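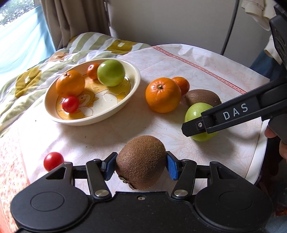
Keeping a pair of hand-held grippers in one piece
Speaker notes, Grollcombe makers' evening, 4 Jun 2020

Opening

Say hello, check they can hear me at the back. Ask who in the room has ever taken one of these apart. Then ask who got it back together with no bits left over. (Wait for the laugh, and if there isn't one, carry on quickly.)

I look after one pair of grippers. Left hand, right hand, that's my whole fleet. They go out, they pick things up and put things down for a few hours, they come back to my bench at Pisell, and I find out what has worked loose. Tonight is about that bench. I'm not going to talk about the learning side at all. There are people in this room far better at that than me, and they've all borrowed my screwdrivers.

Twenty-five minutes, then questions. If I'm still on pads at the halfway point, somebody wave.

What's in your hand

Pass the spare round now, so it comes back before the end. Tell them to squeeze gently!

Quick run through the words I'll be using, as everybody has their own. Body: the black lump at the bottom with the rounded bits either side. Jaws: the two arms. Pivots: the silver screws where the arms join on. Pads: the blue rubber things on the ends that do the real touching.

We call our pair Karaki, both halves together. It was a name on a box lid once and it stuck. So if I say "Karaki went stiff in April", I mean one or other of them, and usually it was the right.

Before a session

I do this standing up, with the grippers on a cloth, and it takes me as long as the kettle takes.

Open and close each one slowly, all the way, with nothing in it. I'm feeling for a catch. A healthy one feels the same the whole way along. If there's a gritty spot, stop and clean it now. I've tried "it'll wear in". It wears, all right.

Look at the pads face on with the jaws shut. They should meet square. If you can see light along one edge and none along the other, a pad is on crooked or an arm has shifted.

Put a fingertip on each pivot screw and try to wiggle the arm sideways. A tiny bit of give is fine. If it clicks, nip the screw up.

Wipe the camera lens with a proper lens cloth. Your jumper doesn't count. Mine didn't either, and I've got the scratch to prove it.

Then pick something up. I like a kiwi for this. It's got a bit of fuzz, it's a bit squashy, it isn't quite the same shape on any side, and if you crush it you know straight away. I close on it, lift it a hand's width, hold it and turn my wrist over. If it creeps in the pads I want to know before anyone has started recording. A tomato is the next test up, and I'd keep a tissue handy.

(Aside if they look awake: the fruit bill for this project is higher than the screw bill. Somebody at Vornham did query it.)

Pads

This is the bit I could do all evening, so keep an eye on the clock.

Pads get dirty before they get worn, and people mix the two up. Someone tells me the pads are finished, I wash them, they're fine. Fruit is the worst for it. Orange skin leaves an oily film, and you can't really see it on the blue, but run a clean thumb across and you'll feel it slide. Warm water, one drop of washing-up liquid, rinse, pat dry with something that doesn't shed. Leave them to air before they go back on.

Please don't use strong solvent. I did, early on, on a set that only needed a wash. They went shiny, then they went hard, and I was picking grapes off the floor for the rest of the day.

When they are worn, you see it first in the corners. The edge goes round, and then a little nick opens up and catches on things. I swap both pads on a gripper together, even if one looks good. A new pad facing an old one makes everything you pick up drift towards the tired side – it's slight, but it's maddening once you've spotted it.

Fitting: press from the middle outwards, close the jaws on a folded cloth, and hold for a slow count. Then do the light test again, the one from earlier.

Pivots and the screws you shouldn't touch

Ask them where they'd look first on a floppy gripper. Most will say the pads. It's nearly always the pivots.

Each body has its two silver pivot screws, and they take all the rocking about. They loosen a little every session. My rule is a quarter turn at most, then open and close it, then think. People crank them down until the wobble has gone, and then they ring me up to say the jaws are slow. Well, yes. You've turned it into a clamp.

If a quarter turn doesn't fix it, take the screw out and look at the hole. I've had one where the plastic had gone oval. There's no screw setting that cures that. It wants a new arm, and the arm wants printing the same way up as the old one, or it'll flex differently and you'll be back at the bench by teatime.

There's a little screw in the middle of the base as well. I leave that alone unless the whole thing is coming apart. If you do have it out, put it somewhere that isn't the carpet.

Thread lock: the tiniest dab, the weak sort. I know opinions differ. Find me afterwards and we can have that argument over a biscuit.

No oil on the arms, ever. It finds its way to the pads.

Two hands at once

Everything so far works on a single gripper. A pair brings its own trouble, and it's mostly about matching.

You want the left and the right to feel the same. If one is stiffer, whoever is holding them starts favouring the easy one without noticing, and you get a lot of lovely picks with the left and a lot of fumbling with the right. I check by holding both with my eyes shut and closing them together. It looks daft. It works better than anything I've tried with a spring balance.

Then open one wide round something standing up, a nice big kiwi say, and rest the other on an apple. Look at how much room there is at the tips on the open one. You want to get down past the widest part of the fruit on both sides and not brush it. If one arm is opening less than its partner, go back to the pivots.

Watch the hands too! Two people can both be sure they're holding it the same way, and one has a knuckle sitting where the arm needs to travel.

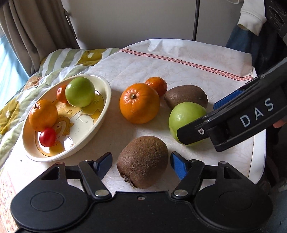
When it breaks in the middle of a session

It will. Ours likes to do it in other people's front rooms.

I carry a tin. In the tin: pads, pivot screws, one spare arm for each side, the right driver, a lens cloth, and a strip of white tape for marking which gripper misbehaved. I used to carry a lot more and never found any of it in time.

Stop both hands, even if just one has gone. Put a bit of tape on the culprit. Write down the last recording number before you touch anything. Our worst muddle was number 404, where I swapped a pad, felt very pleased with myself, and didn't note whether the swap came before or after it. (They'll laugh at the number. Let them.) We threw that one out in the end, along with the next 4, to be safe.

Fix it, do the empty open and close, do the kiwi, start again. If it fails the kiwi twice, pack up. I've never rescued a day past that point, and I've lost some good fruit trying.

The log

I promised I'd show the log, so hold it up. It's a school exercise book. Each line has the date, which hand, what I did, and how it felt afterwards. "Bit notchy" is a perfectly good entry. We had a spreadsheet for a while and I filled it in from memory at home, so it was mostly made up.

Reading back through April, I could see I'd been nipping up the same right-hand pivot again and again. That was the oval hole. Had I looked at the book sooner I'd have printed the arm a good deal earlier.

Questions I usually get

How long does a set of pads last? Depends what you pick up. Fruit is kind to them once you've washed the oil off. Cardboard eats them.

Can you do it all with one driver? Yes, if it's the right one. Buy a decent one and hide it.

Should the tablecloth be taped down? Bulldog clips under the edge. A cloth that rides up gets into the jaws.

Get the spare back off whoever's got it. Drivers too. Handouts are by the door, with the pad sizes on the back.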